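4. Safety Rules and Shop Practice for the Two-Arm Cell

4.1 What the rules cover and what they leave out

Most of the written guidance we could find on robot cells was made for a different kind of work than ours. It assumes one arm, one fence, one task and a part that weighs enough to hurt somebody. The sections on stopping distance and on the force of contact are careful and useful. The sections on what happens to the part are thin. In electronics rework the arm is slow, the loads are small, and the thing most likely to get hurt is a memory slot.

We say this at the start because the cell at Zakville had passed its safety review before we began, and the review was held up to us more than once as proof that the cell was well run. We don't think a safety review proves that. It showed that a person standing at the table was unlikely to be struck at speed. It had nothing to say on whether the fixture was in the same place in the afternoon as it was in the morning, or whether anyone could reconstruct, a month later, which version of the program had been running when a board was scrapped.

The cell does one job in this study: a memory module is taken from a molded fixture and seated in a desktop computer lying open on the table. Two arms share the workspace (Figure 4). The operators work from a rule sheet known in the shop as the Arum sheet, after the project that paid for it. It has 18 rules. We were asked to find out whether they do any good.

4.2 How the rule sheet came about

The first draft was written by Cheuk-hei Yip in January, before the second arm was mounted. It had 20 rules. Two were dropped when the second arm went in, both of them about hand-loading the fixture while the arm was parked. We have seen the draft and we think one of the two should have stayed. The rule said that any hand in the work area means motor power off, with no exception for a paused program. The current sheet says that the program must be "stopped or held." Those are different states on this controller. A held program keeps the motors live and will resume on a single signal, and the signal can come from the other arm.

Yip's answer, when we raised it, was that the speed limit in force during loading makes the difference small. That may be right for a bruise. We are less sure of it for a finger between a gripper and the rear wall of a steel case, where there is no room to pull back. The limits in general use for contact between a person and an arm treat free contact and clamping as separate matters, and an open computer case is full of places to be clamped.

Of the 18 rules that remain, we sorted each by asking what it would take to show that it had been broken. Some leave a trace in the controller log. Some could be caught by a second person watching. The rest can't be shown broken by any means we could think of. "Operators shall remain alert to unexpected motion" is one of that last kind, and so is "Cables shall be dressed neatly." We don't object to neat cables. We object to a rule that gives the person who wrote it something to point at after an accident and gives the operator nothing to do before one.

4.3 Rules about shared space

The Arum sheet calls for the two arms to be kept apart by zones. Each arm has its own zone, and a third zone over the open case may be held by one arm at a time. An arm that wants the third zone must ask for it and wait. 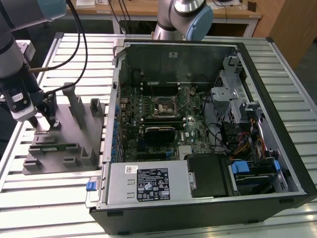 Figure 4. Two-arm cell with an opened desktop computer lying on the slotted table. The fixture plate holding the module is to the left of the case.

On paper the scheme is sound. Our complaint is with how the zones are drawn. They are boxes set around the tool point of each arm, with a margin added, and neither the arm's own elbow nor the cables that hang from it are inside the box. The program can believe that the third zone is free while a loop of cable is passing through it. We asked Skandaveo, the firm that set up the cell, whether the cable had been counted in the margin. The reply was that cable routing is the user's duty. The user, when asked, believed that it had been settled by the installer.

We suspect this is common. A rule that two parties each take to be the other's is worse than a missing rule, for a missing rule at least shows up as a gap when somebody reads the sheet. We suggest that each rule carry one name beside it, and that the name be a person's. At Zakville the column headed "Responsible" said "Engineering" from top to bottom.

Zuweira Yakubu, who ran the cell during our trials, had already worked out her own way of dealing with the cable. She walked each new program through at creep speed with a hand on the stop button, watching only the loop, and then again watching only the gripper. It takes a good deal of time and it isn't on the sheet. We would put it there ahead of most of what is.

4.4 Rules about the part

Five of the rules deal with the computer and the module. They call for mains power to be disconnected, for the case and the table to be bonded to the same ground, for the fixture to be checked against its marks at the start of a shift, for gripping force to be kept under a set limit, and for a failed insertion to be retried no more than 2 times.

The first is right and needs no comment from us, except that a power supply may hold a charge after the cord is out, and the sheet gives no waiting time. The second was followed on every shift we watched, but the bond was tested only when the cell was installed. A ground that was good at installation is a ground that was good at installation -- the log has no later reading.

The retry rule interested us most. The limit of 2 looks strict. In the program, though, the count is reset whenever the module is put back in the fixture, so an arm that fails, returns the module, picks it up again and fails again has used no retries at all by the count. Over the trial period we logged 1647 insertion attempts. Every attempt obeyed the rule as the program reads it. We can't say the same of the rule as an operator would read it. Mei-kuen Yuen went through the log by hand, grouping attempts by module serial number, and found modules that had been pushed at a slot many more times than anyone in the shop would have allowed by hand.

We don't claim that the repeated attempts damaged anything. We had no way to test the contacts at the level needed, and the machines started when they were switched on, which is weak evidence in either direction. A contact that has been scraped may work for a long time. Our point is narrower. The shop reported full compliance with the retry rule, the report was true, and it told the reader almost nothing.

4.5 The case for fewer rules

It is often said that a written standard is better than none. We would like to see this shown. The usual evidence is a comparison of sites with a standard against sites without, and the sites differ in so many other ways (staff, budget, the age of the equipment) that we don't know what to make of the result. Chang, the earlier single-arm project in the same building, had no rule sheet of any kind. It had one operator and a notebook. We have read the notebook. It records the fixture position, the program version and each odd noise, and it let us answer questions about Chang that we still can't answer about the present cell.

Hui-mei Fu has argued against this reading, and the argument deserves space. The notebook worked, in her view, because the operator was careful, and the next operator might not have been. A sheet is there for the careless one. We accept this in part. But the careless operator is also the one who signs the sheet without reading it, and the signature then stands in for the check. In our trials the fixture check was signed at the start of all shifts, including the one on which the gauge used for the check was away being calibrated. Nobody had lied, as far as we could learn. The form had a box for "checked" and no box for "couldn't check," and the shift couldn't begin with a blank.

4.6 What we recommend

Our changes are modest, and we have tried to hold them to the same test we applied to the sheet.

Motor power should be off whenever a hand is in the work area. This can be read from the controller log.

Zones should be drawn around the whole arm and whatever hangs from it, and redrawn when a cable is changed. The date of the drawing should be kept with the program.

Retries should be counted by module, with the count carried over when the module goes back to the fixture. The program change is small. Yung-ching Wan made it in an afternoon, and it has been running since April 25, 2019.

Every check should allow three answers: passed, failed, and not done. A shift may begin with a "not done," provided that somebody with a name accepts it.

Rules that can't be shown broken should be taken off the sheet and put in the training notes, where advice belongs. By our sorting this would remove more than a third of the present sheet. Skandaveo has objected that a shorter sheet will look less thorough to an outside auditor, and we expect that it will.

We have not shown that a cell run this way is safer or scraps fewer parts. The trial was too short, with one cell and one kind of task, and the operators knew they were being watched. Yakubu's slow walk-through may account for the lack of collisions all by itself. A fair test would need two like cells, one on each version of the sheet, and operators who rotate between them. The second cell is not yet built.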